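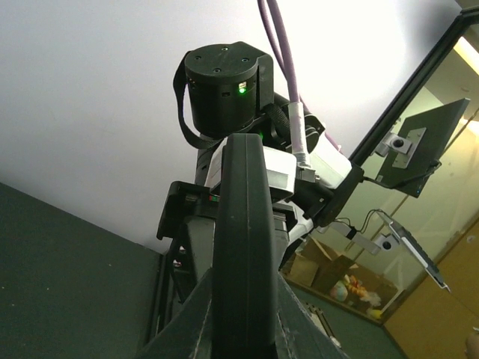

Figure 2. Upper part of a robot seen from below, with a black gripper finger in front.

4.1 Expectation and first viewing

The second group of reviews concerns films that the writer watched without preparation. From the Karppinen archive we took 3,374 amateur reviews, all written in English and all longer than 2,000 characters. In 19 of them the writer says clearly that he or she had not seen the trailer, had not read the book and did not know the director. This is a small number, and we do not want to build too much on it. Still, these texts have something in common that we did not find in the rest.

Reviewers of this kind spend more words on the beginning of the film. They often tell the opening minutes almost shot by shot, and only later they come to the actors. In the reviews of Pradside, a slow family drama, the quarrel at the dinner table is mentioned by nearly every writer in the main group, but the unprepared viewers give it one sentence or leave it out. Mamo, who coded these reviews, suggests that the trailer has taught the others where to look. Tanabe, the second coder, was less sure, as the same quarrel is also printed on the poster.

A different picture is given by Itberg. The film is a comedy with a sad ending, and the trailer shows only the comedy. Prepared viewers complain about the ending and use words such as "cheated" or "wrong film". The unprepared ones describe it calmly - one of them even calls it the natural place to stop. We return to this case in section 5, together with the reviews of Grurus.

It must be said that a statement of this type is also a habit of style. A writer may declare an open mind in the first line and then compare the film with three others in the next paragraph. For this reason Nuria Mamo and Takumi Tanabe read each text in full, and disagreements were discussed until both could accept the same code.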